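07/02/2021
Black finishes, Prulik lamp order

Picked up where the last page left off. Shade is stripped, base is stripped, the arm still has old paint in the knuckle where the scraper won't reach. Left it soaking with a rag wrapped around it and a bag over the rag.

Base first. Bare casting weighs 1,075 g on the kitchen scale with the felt off. Writing it down now so I can see how much filler I end up adding. The underside is rough as a cinder block and I'm leaving it that way, felt will cover it. Top side has a run of pinholes on the left of the switch hole and one deep pit near the rim. Filled with the two-part from the Hurkholm tub, which is getting stiff. The tub has maybe one more job in it. Hardener ratio by eye, same as last time, and it went off faster than I wanted. Last third of the batch was crumbly and I threw it out.

Sanded the filler with 200, then 400. The 200 left scratches in the soft metal around the fill that the 400 did not take out in a reasonable time. Went back over those by hand with a worn piece of 400 wrapped on a cork. Better. Next time start finer outside the fill and keep the coarse paper on the filler only.

Test cards

Sprayed steel cards cut from the old shelf. Same primer on all of them, gray, one coat.

Card A – Hurkholm satin black straight from the can. Lays down easy. Came out closer to gloss than satin where I went heavy at the edge, and flat in the middle. Hard to get even over a whole shade.

Card B – Primivow matte black. Dries fast, very flat, hides the sanding marks. Shows every fingerprint. Rubbed it with a clean thumb and the spot stayed darker until I washed it with dish soap.

Card C – Primivow matte with one coat of the Primivow clear matte on top. Lost a little of the flatness. Thumb test much better. Slight gray cast under the window, can't see it under the shop light.

Card D – Primivow gloss black. Orange peel over the whole bottom half. Can was cold from the porch. Not a fair test, redo it after the can has been indoors overnight.

Card E – the leftover brush enamel, no label anymore. Brush marks. Still tacky when I closed up. Not using it.

Going with C for the shade and arm. The base should be gloss if the D redo comes out all right. The owner's old catalog page shows the base shinier than the rest and they asked for it to match the page. If D fails again I'll order the gloss from Kontogiannis, they carry it in quarts for the spray gun and it thins well.

Scratch test on A, B and C with a coin, same pressure as near as I can do it. A marked but did not cut through. B cut to primer on the second pass. C marked, took four passes to see gray. Did not test D or E.

Screws

Old ones are slotted, blackened, and three are chewed up. Cleaned the good ones in vinegar, left them in too long and they came out dull and pitted around the slot. Tried re-blackening two with heat and oil. First one fine. Second one went brown, reheated it and it was still brown. Could paint the heads but paint chips the minute a driver touches it. I'd sooner buy black oxide. Kontogiannis lists slotted in this size but only by the box. Asked by email whether they will split a box, no answer yet. Phillips they have loose, any quantity, but wrong for the lamp.

Thread check on the arm: both ends good, the middle hole is loose. One wrap of thread tape holds for now. If the knob slips under the weight of the shade it'll need a tap one size up, and I'd like to avoid that on an original part.

Masking

Blue tape bled on the practice piece where it crossed the seam. Press the edge down with the back of a spoon, then one light coat before the wet one. Pull it at a low angle while the paint is soft. I pulled one strip after it was hard and took a flake with it.

Plug for the switch hole: foam earplug, fits exactly.

Lighting note. Gloss and matte have to be judged under the same lamp and from the same side. On gloss black I'm mostly seeing the color of whatever is across the room, so a panel by the window looks blue and the same panel turned around looks brown. Had half a page of notes about Card A changing color before I worked that out. Crossed those out.

To do
– redo Card D, warm can
– second soak on the arm knuckle
– weigh base again before primer
– new filler, small tub
– chase the screw answer
– felt for the base, green or black, ask the owner
– more cards, only 2 left

Cards drying on the rack by the water heater. Fan off.
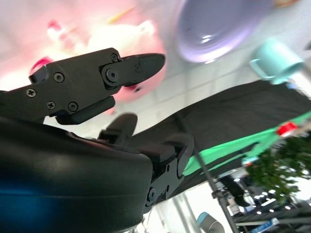
Matte black and gloss black together. Blue sheen on the gloss, left side.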